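The inheritance was beans.

My great-aunt had left Budstead only once in her life, for a funeral, and had complained about the soup. When she died the lawyer from Brondis wrote to say she had remembered me, and I spent a happy week working out what I would do with the house. The house went to the church. I got the beans, and a note in her slanting hand: Plant in March. Do not let the Taheri side have any.

I had no idea we had a Taheri side. I had no idea we were at war with them.

I live on the third floor and own one window box, which faces a parking garage. Still, a feud is a feud. I took a day off work, put the kettle on, and sat down at the table to consider my estate. 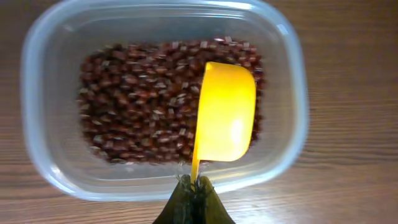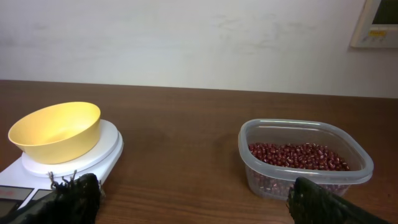

The phone rang at 13 minutes past nine. It was a woman with my great-aunt's exact voice, minus the great-aunt.

"I hear you got them," she said.

"Got what?" I said, which I thought was pretty smooth.

"She stole those from my mother at the Iltorer fair. Out of a coat pocket. We've been waiting over three decades."

I said that was a serious charge to make against a woman who couldn't answer it. She said my great-aunt had never answered anything when she could, either – not letters, not the door. I had to give her that.

There was a long silence. I could hear her kettle going, or possibly mine.

"What do they taste like?" I asked.

"How would I know?" she said. "We never got to eat any."

She came over at three with an onion, a ham bone and a coat with very deep pockets. I hung it up for her myself, in the hall, where I could keep an eye on it.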